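Comparing two grippers on a chess-clearing task

Before you commit to a gripper for small-part handling, run both candidates on the same parts in the same cell. Chess pieces make a good test set. They come in several heights, the profile changes along the length of each piece, and the spacing on the board punishes wide fingers. The procedure takes one afternoon once the arms are mounted.

What you need

Two arms within reach of one table
The two grippers under test (ours are a Clasach on the large arm and a Lidetti on the small one)
A controller that logs finger position and motor current (we use an Imbridge)
A chessboard and pieces
A low-sided plastic bin
A wrist camera on at least one arm

Step 1. Set the board

Put the board where both arms can reach every square without passing through a singularity. Rotate it relative to the table edge. A square-on board lets a bad yaw calibration go unnoticed, because the error looks the same on every row. Tape the corners down.

Step 2. Calibrate each arm to the board

Touch off on all 4 corners with a pointed tool, then fit a plane. If any corner is more than 2 mm off the plane, check the base bolts before you touch the software. Repeat for the second arm. Do not copy the transform from one arm to the other, even if both bases share a rail.

Step 3. Set the finger opening

Open the fingers to the base diameter of the widest piece plus clearance on each side. On a crowded board, the outside width of the open fingers matters more than the stroke. Measure it at the fingertips and again at the knuckles. The Lidetti fits between neighboring pieces at full opening. The Clasach has to be closed partway before it descends.

Step 4. Choose a grasp height

Grip pawns just below the head. Grip kings and queens at the narrow part of the stem. Store one height per piece type in the Imbridge table and use the same values for both grippers. Changing heights between grippers makes the comparison worthless.

Step 5. Run the task

Each run removes pieces one at a time and places them upright in the bin. Start at the edge of the board and work inward. Only one arm moves over the board at a time; park the other over the bin or behind its own base. Run at quarter speed until a full board clears without contact.

Step 6. Log and score

Record each attempt as clean, dropped, or disturbed. Disturbed means that a neighboring piece moved off its square. Our log holds 2,944 attempts, split evenly between the grippers. Most of the Clasach failures were disturbed neighbors. Most of the Lidetti failures were drops of the tall pieces, with the current limit set too low. Raising the limit in 4 small increments fixed the majority of them. The Michiels finger pads also helped but add width.
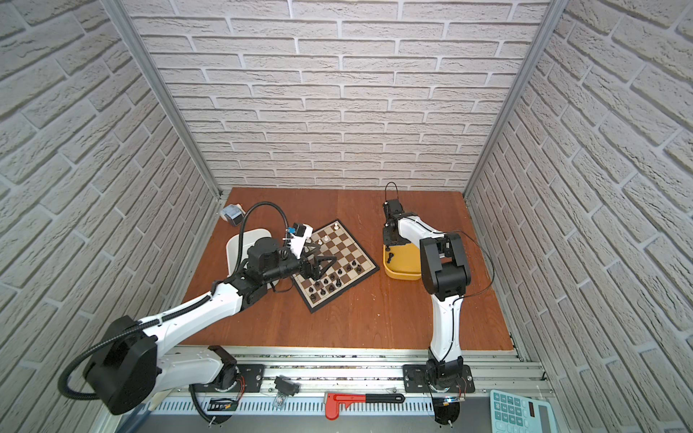 Michiels pads wear fast on a glossy finish, and grip drops off before you can see any damage. I would log the pad change as its own column, or the later runs will not compare with the early ones. – padwear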